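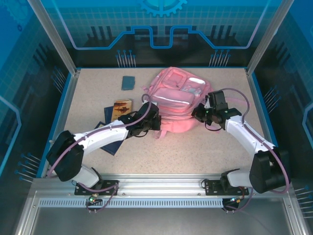
Ticket 518
Product: Namuteo Circulation, desk client
Site: Homside Branch Library
Opened: 06/06/2019
Priority: Medium
Status: Closed

Summary: Condition code entered at check-in is not saved. Items that should go to the repair shelf are shelved as normal.

Reported by site:
When we check in an item and change the condition code, the new code shows on the screen until the next item is scanned. If we then go back to the first item, the old code is there again. No error message. Due dates, fines and holds all look right. It happens on both desk computers but not on the one in the back office. We noticed it after the last client update but can't say for sure that is when it began.

Steps to reproduce:
Open Check-in. Scan any item. Press F6 and change the condition code. Scan a second item without pressing Enter first. Look up the first item in the catalog. The code has gone back to what it was.

Support, first reply:
Please send the client version from Help, About on each computer, and tell us whether Fast Scan is turned on under Desk Settings. Please also try the same steps with Enter pressed after the code is changed.

Site:
Both desk computers are on the new client. Back office is one version behind. Fast Scan is on at the desk and off in the back. With Enter pressed the code saves every time. Without it, it never does. In the old version we did not need to press Enter.

Support:
Thank you. We can repeat this here. With Fast Scan on, the new client clears the item panel as soon as the next barcode arrives, and any field still open for editing is dropped. As a workaround, turn Fast Scan off at both desks. Check-in will be a little slower. Leave the back office computer on the old version for now.

Site:
Fast Scan is off. Codes are saving. Is there a way to find the items we already checked in with the wrong code? We did more than 500 check-ins at the desk before we caught this.

Support:
The dropped codes were never sent to the Lau server, so they can't be recovered from the log. What you can do is run Reports, Items, Checked In by Station, and limit it to the two desk stations. That gives you a list to take to the shelves. Sort by call number first.
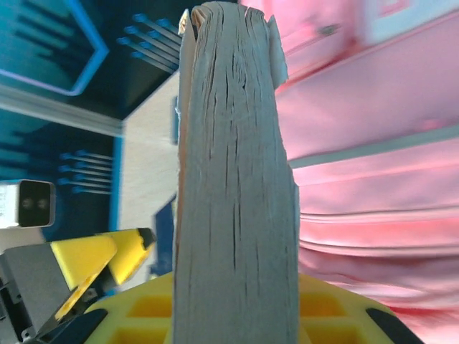
Condition codes decide where the client sends an item after check-in, so while you are working through the list it is worth using them the same way at both desks. Code 1 is good, 2 is light wear, 3 is heavy wear, 4 is repair. Some sites have been using 3 for anything that still opens and closes. A block of pages with wavy edges, creases running the length of it and a ragged top end is a 4, and it should get a repair hold. Heavy wear is for rubbed covers and soft corners. If you are unsure, enter 4 and let whoever does the mending lower it.

Site:
Report ran fine. We pulled 12 items that need code 4 and rechecked them in. All 12 went to repair status. A few on the list were already back out, so we put a check-in note on those records.

One more question. The slip printer still says SHELVE for code 4 items on the left desk. Right desk prints REPAIR.

Support:
The left desk has a saved slip template from the old version. Go to Desk Settings, Slips, choose Reset to Default, then close and reopen the client.

Site:
Reset done. Prints REPAIR now.

Support:
The Fast Scan fix is planned for the October client release. Your account and the Gundwood branch are both on the notice list. Please keep Fast Scan off until you have installed it. Closing this ticket. Reply here if the codes stop saving again.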